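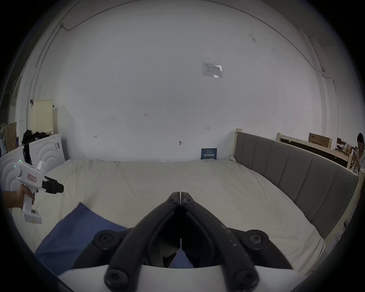

The petition had to be on the clerk's desk by five o'clock, and at half past three Anatole Lemaire still had it in his kitchen, under the butter.

He read the first line again. "We, the residents of Ostdale, ask the province not to close our courthouse and not to send our cases to Plostmont." It was a good line. His daughter had wanted to put the word "outrageous" in it, and he had taken it out. Then she put it in again, in pen, and he had to print everything new.

The government said the closing would save money. It had also found money, in July, for a new office of regional justice in Plostmont, with 30 parking places and a fountain. Anatole had gone there by bus to see the fountain. It did not work yet, but a man was polishing it.

He put on his good coat and walked to Postma's hardware store, where the last sheet was lying beside the cash register. Mrs. Postma gave it to him without looking up.

"Seven names," she said. "It would be eight, but Zolletti wants to talk to you first."

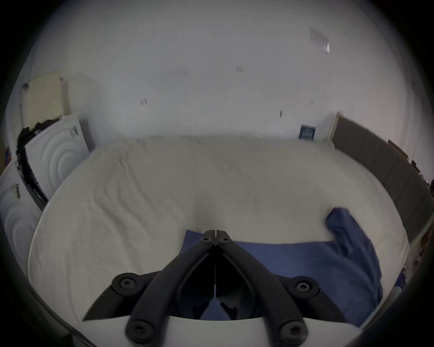 *The bed on Monday, with its white sheet.*

Zolletti was standing among the paint cans. He had sat on the town council for 20 years and he had voted against Anatole in most of them.

"You write here that the courthouse is the heart of the town," Zolletti said. "I was in that building two times in my life. Once for my divorce and once for my fence."

"And did you go home for lunch?"

"Of course I went home for lunch."

"From Plostmont it is up to two hours on the bus, when there is snow," said Anatole. "You would have had your divorce and a sandwich from a machine."

Zolletti considered this. He took the pen, tried it on the back of his hand, and signed so large that his name covered the line below as well.

"I still say it is a bad sentence, about the heart," he said.

"My daughter wrote it."

"Then leave it."

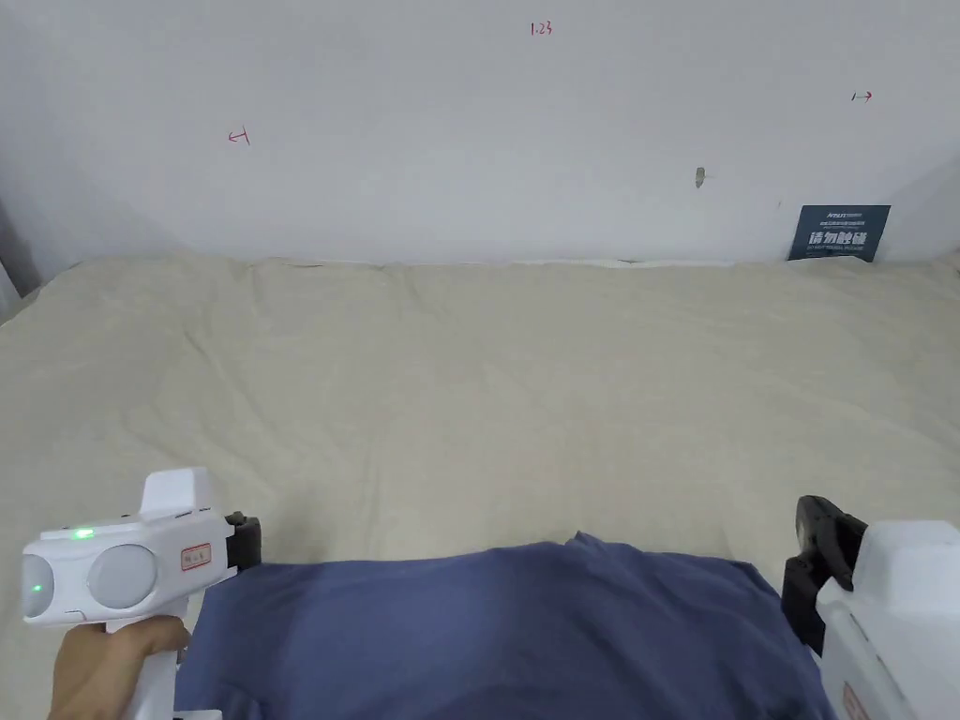 Who has to receive the petition before it can go to the province?

The town clerk, who stamps each sheet and sends the whole packet on to the legislature.

The clerk had her boots on already when he came in. She turned the pages one by one and stamped them, December 10, 2018, and the stamp was a little dry, so that on the last page she had to press with both hands. At Zolletti's name she stopped.

"Is this one person?" she asked.

"He would say more," said Anatole, and he went to look for his bus.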